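Fluswood Forum > Food, Drink and Kitchens > Do red plates make you eat less?

Started by marrowfat, 2/4/09
Replies: 11
Views: 700

marrowfat
Has anyone else had the Nustulard leaflet through the door? It's the one selling the "appetite-aware" dinner set. The claim is that if you eat off a red plate you eat less, because red tells the brain to stop. No diet, no exercise, you just throw out your white crockery and buy theirs. My sister-in-law has bought the whole set and says she's lost half a stone, but she also gave up bread and started walking to work in the same month, so I don't see how she'd know.

The leaflet says "proven in trials" and doesn't say which trials, who was in them or what they were fed. I rang the number and got a recording about delivery times.

Am I being a misery or is this rubbish?

lower_lane
Rubbish. Next.

PuddingBasin
Bit harsh, lower_lane. I don't think the idea is completely daft. There was a talk at the library in November where the speaker said people take fewer snacks when they're handed them on red. I didn't write down where she got it from, sorry. But it made sense to me when she said it, you see red and you hesitate.

lower_lane
You see red and hesitate at a traffic light. I have never hesitated at a strawberry. Or a tomato, or ketchup, or the jam tin at my nan's. If red put people off eating, half the food in the shops would be a different colour. And every takeaway menu I've ever had through the door is red, so somebody in that trade thinks it does the opposite. They can't both be right.

marrowfat
That's what bothers me. I've got a magazine here from the dentist's (yes I asked) with a piece on decorating your kitchen and it says to paint the walls red because it "stimulates the appetite". Same colour. Apparently it makes you hungry on the wall and full on the plate.

gasmark3
I think you're both arguing with a leaflet. The question is whether there's anything in it at all, and then whether it's enough to bother with. Those are different.

Suppose it's true that people take one or two fewer crisps off a red plate when they're sat in a room they don't know, being watched by someone with a clipboard. Fine. Does that mean I'll eat less shepherd's pie at home off a plate I've had for years? I'd want to see the same people, the same dinners, for months, with half of them on the white plates and half on the red and the leftovers weighed. And then swapped over. I've not seen that and I'd bet the leaflet people haven't either.

Also the shade. What do they mean by red? There's pillar box, there's brick, there's that washed-out pinky sort that half the sets in the shops seem to be.

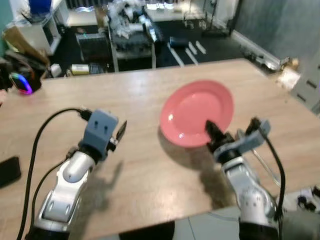
If the brain is meant to be reading "stop" off a plate then it ought to matter whether it's a proper red or something nearer salmon, and I'd expect a firm charging that sort of money to say so. The leaflet photo is printed so badly you couldn't tell what you were getting. And what happens once you've put gravy on it? By the time I've served up there's a thin rim of colour showing and the rest is dinner.

PuddingBasin
I hadn't thought about the gravy.

But gasmark3, nobody on here is going to do a six month study, are they. At some point you just try a thing and see. I bought a couple of red side plates off the market, nothing to do with Nustulard, and I do think I've been having one biscuit where I used to have three. Cost me next to nothing.

gasmark3
Side plates, though. What were you putting the biscuits on before?

PuddingBasin
Er. Nothing. I ate them out of the packet.

gasmark3
Well there you are.

PuddingBasin
Fair enough but it still worked! I don't much mind why.

lower_lane
You should mind why if the "why" is what they're charging for. A saucer would have done it. A sheet of kitchen roll would have done it. What's the set going for, marrowfat? Mine went straight in the recycling.

marrowfat
Doesn't say on the front. On the back in small type it's 20 pounds deposit and then five payments, and the payments depend on which set you "qualify" for after a phone call. I don't know why you'd have to qualify for a plate.

At the bottom it says "4,000 happy households". That gets me more than anything. Happy with what? Happy it arrived in one piece? I'd be a happy household if I ordered a plate and got a plate.

oldscullery
I used to wash up for a living, kitchens mostly and then a school, so I've seen a lot of what comes back on plates. White, cream, green rim, those beige trays with the compartments. What came back depended on what was on it. Cabbage came back. Chips didn't. I don't recall the colour having anything to do with it.

Size does make a difference to how much gets dished out, I will say that. When the school got bigger plates in, the cooks filled them, they couldn't help it, a normal spoonful looked mean. Whether the kids ate it all is another matter, I was scraping a good deal more into the bin. So if these Nustulard ones are on the small side then that could be your half a stone right there.

marrowfat
Oh that's interesting. The leaflet doesn't give a measurement. I'll ask my sister-in-law to put a ruler across hers.

spoonrest
Long time lurker here. I've eaten off red for years, not for any health reason, I just got fed up with white. Can report that I am no thinner. The cup doesn't match because the two never came as a set, it's darker and more of a maroon, and that hasn't made me drink less tea either.

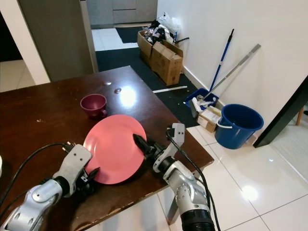
Red plate, maroon cup

I'd add that they show every scratch from a knife if you get the cheap kind, and a fried egg does look very nice against it. If anything I have more eggs than I used to.

lower_lane
Finally some evidence.

gasmark3
One person with no "before" figures is not evidence, spoonrest, no offence. It's as weak as PuddingBasin's biscuits. I'm only saying it because it happens to suit our side.

spoonrest
None taken. I did say I was no thinner, I didn't say I'd weighed myself.

PuddingBasin
Can I just say I never claimed it was science. I said I had fewer biscuits. You lot are very hard work.

What about restaurants, though? Sitthichai on the high street has all dark red plates, and I always come out of there having left some. I never leave any at the Italian.

oldscullery
Sitthichai give you enormous portions. Everyone leaves some. They've got a stack of boxes by the till for it.

lower_lane
And you have the prawn crackers first.

PuddingBasin
All right, yes, I have the prawn crackers first.

gasmark3
There was a thing a while back called Teravia, does anyone remember? Blue tinted glasses you were meant to wear at mealtimes so your food looked unpleasant. Same pitch, nearly word for word: no diet, no exercise, trials not named. A chap at my work had a pair. He said it did put him off his dinner for the first few days and then he got used to it and ate as normal, only in blue. I'd expect the plates to go the same way even if there's something in them at first. You stop seeing your own crockery pretty quickly. I couldn't tell you what pattern is round the edge of mine without going to look.

marrowfat
I remember the glasses! They had them in the back of the Sunday supplement next to the slippers.

Update on the ruler. She measured, and the Nustulard dinner plate is a good inch and a half smaller across than her old white ones. She hadn't noticed. She's now a bit cross with me, and says it's still the colour because her friend said so as well. Her friend sold her the set.

oldscullery
Inch and a half is a lot of mash.

lower_lane
So buy a smaller plate in any colour you fancy. Can a mod move this to Consumer Complaints?

PuddingBasin
I'm keeping my side plates.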